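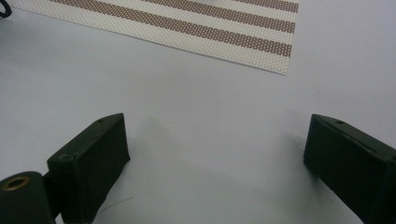
By the Flukari verification desk
Updated Friday, November 3, 2023

About Flukari

Flukari is a fact-checking service based in Flosetville. It reviews claims that circulate on social media, in messaging groups and in local advertising, and publishes a written finding for each claim it accepts.

What we check
A claim is accepted if it can be tested against a record, a measurement or an original source. Opinions and predictions are not accepted. Most requests concern old video presented as new, altered documents and misquoted public notices. The archive holds 806 findings, searchable by topic and rating.

How a check is done
The desk saves a copy of the post, then searches for the earliest version of the footage or text. Location is tested against maps and street-level photos. Each finding is read by two editors before it is published, and sources are linked in the text. Where a source cannot be linked, the finding says so.

Ratings
False, Misleading, Missing Context, True. A claim that cannot be settled is filed as Unproven and reopened if new material arrives.

Staff and funding
Flukari has eight staff members. It is paid for by reader subscriptions and by a grant from the Sakamoto Fund, renewed in June. Funders do not see findings before publication. The Arkulwood office handles translation and archive requests.

Corrections
Errors are corrected at the top of the finding, with the old wording kept. Send correction requests through the contact form and include the address of the page.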